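Hanging Things on a Pegboard So They Stay Put

A pegboard is one of the cheapest ways to get tools and kitchen gear off a counter, and one of the easiest to put up badly. The usual complaints are hooks that come out with the tool, a board that bows in the middle, and a layout that made sense on the first day and never again. All three can be fixed in an afternoon.

Choosing a board

Hardboard is cheap and fine for light things such as tape, measuring cups and paintbrushes. It swells in damp rooms and the holes wear out if you move hooks a lot. Metal costs more and lasts. Plastic sits in between, wipes clean, and is a good choice near a sink. Check the thickness and the hole size before you buy hooks, and take one hook to the store with you if you already own some. Two boards that look the same on the shelf may not take the same hook.

If you plan to hang anything heavy, buy metal or skip the pegboard for that item and put a screw hook into a stud. A cast iron pan or a sledge belongs on the stud.

Leave a gap behind it

Hooks need room behind the board to turn. Most kits come with spacers, and people leave them in the bag. If yours came without any, screw furring strips to the wall first, one along the top, one along the bottom, and one across the middle for a wide board. Find the studs and screw into them. Drywall anchors alone will hold an empty board very well and a loaded one for a while.

Use washers under the screw heads on hardboard. Tighten until snug and stop there -- past that point the face starts to dimple.

Lay it out on the floor first

Put the board flat on the floor and set everything on it before you drive a single screw into the wall. Move things until they fit, leaving a hand's width around anything with a handle. Then take a photo with your phone and work from that.

A few rules that have held up in my shop and in two kitchens:

Things you use daily go between your waist and your eyes.

Wide, light things go at the top. I keep strainers, a dust brush and the paint tray up there.

Sharp things go low and to one side, with the edge facing the wall, or off the board completely if there are small children in the house.

Leave one corner open. You will buy something.

Stop the hooks from falling out

Loose hooks are the main reason people give up on pegboard. A small plastic clip that snaps over the shank of the hook costs very little and solves it. A dab of hot glue behind the shank also works and peels off later if you warm it with a hair dryer. Zip ties are good for the long double hooks: run the tie through the two nearest holes, pull it tight and trim the tail.

Karla Cortés wrote in to say she wraps a single turn of electrical tape around the part of the hook that goes through the hole. I tried it on the old hardboard in the garage and it took up the slack nicely. On metal board the tape tears on the edge of the hole, so use clips there.

Small parts and odd shapes

Bins look tidy but they hide what is in them. Use the shallow kind, or clear jars with the lids screwed to the underside of a shelf. Label the front, even when you are sure you will remember.

Things with no hole and no handle are harder. Spray bottles will hang by the trigger from a short length of dowel pushed over two straight hooks. Rolls of tape go on the same dowel. For flat items such as sanding sheets and cutting mats, a spring clip on a plain hook is enough. Pot lids sit well behind a towel bar mounted low, with the knob facing out.
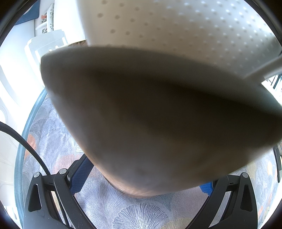

Cleaning the board

Dust collects in the holes, and in a kitchen it mixes with grease and turns sticky. Once or twice a year take everything down, vacuum the face with a brush attachment, and wipe it with warm water and a little dish soap. Wring the cloth out hard. Hardboard should never be soaked, and water that runs through the holes ends up on the wall behind.

For greasy spots on metal or painted board, make a paste of baking soda and water, leave it for 7 minutes and wipe it off. An old toothbrush gets into the holes. Dry the hooks before they go back or the cheap ones will rust and leave rings.

Painting it

Paint hardboard before it goes up. Use a short-nap roller and two thin coats. A heavy coat fills the holes, and then you get to clear them one at a time with a nail. A light color shows the tools better and brightens a dark corner. If you want outlines around the tools, use a paint pen and do it last, after you have lived with the layout for at least a month. I did mine the first evening and have repainted that board since.

When the wall won't take screws

Renters can mount a small board on the inside of a closet door with over-the-door brackets, or stand it on the back of a workbench, clamped at both ends. Keep the load light either way. Adhesive strips are fine for a board holding scissors and string. Check the rating on the package, count the weight of the board itself, and stay well under the number.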